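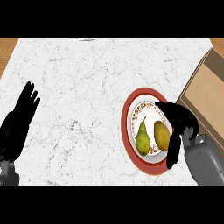 Questions from the kitchen and packing crew about the two-armed robots

Updated September 28, 2021

Since we told everyone that Clekusholm is getting two-armed robots for the fruit stations, Suha Yammine and I have been stopped in the hallway more times than either of us can remember, and we have loved it – please keep doing it! These are the questions that come up most, answered as fully as we can manage.

What will the robots be doing?

Fruit, to begin with. Moving pears and other whole fruit between plates and boxes at the counter, which is the job most of you have told us you would happily give away by the third hour. Cutting, sauces and anything hot stay with people.

Why is all the practice on a computer?

The team at Piltotico builds each task in simulation first. The marble counter, the red-rimmed plate, the two pears and the cardboard box at the side are all computer-made, and so are the arms. It lets them try a grip 2,000 times without a single bruised pear, and it means we can ask for changes before anything is bolted down in our building.

Pears are all different shapes. Can it cope?

Good question, and one the morning crew asked first. A long-necked green pear and a rounder golden one don't want to be held the same way, as anybody who has packed them knows. Piltotico has been working with both sorts side by side on one plate, and several of you have sat with them to explain how you do it. If you would like to join one of those sessions, Suha keeps the list.

Is anyone losing their job?

No. All 206 of us are staying, and that is in writing in the letter you got with your pay slip. Some jobs will change, though, and I would be doing you a disservice if I glossed over that. The 12 people on the fruit stations will spend part of each shift looking after the robots and the rest on checking and menu prep, with no change to their hourly rate.

Will I need to learn programming?

Not at all. You'll learn how to start and stop the station, clear it, and tell when something needs a second look. Training is paid and takes place on shift.

Can I stop it if I don't like what it's doing?

Yes, always, and you don't need to ask a supervisor first. You won't be written up for stopping it, either.

When does it start?

The first station goes into the Haddad Street kitchen in January. Grendora comes later, once we've heard how it went.

Who do I talk to?

Suha on the day shift, or me on evenings, extension 672. My door is open most of the time and there is usually coffee.

Kagiso Ntuli, Staff Support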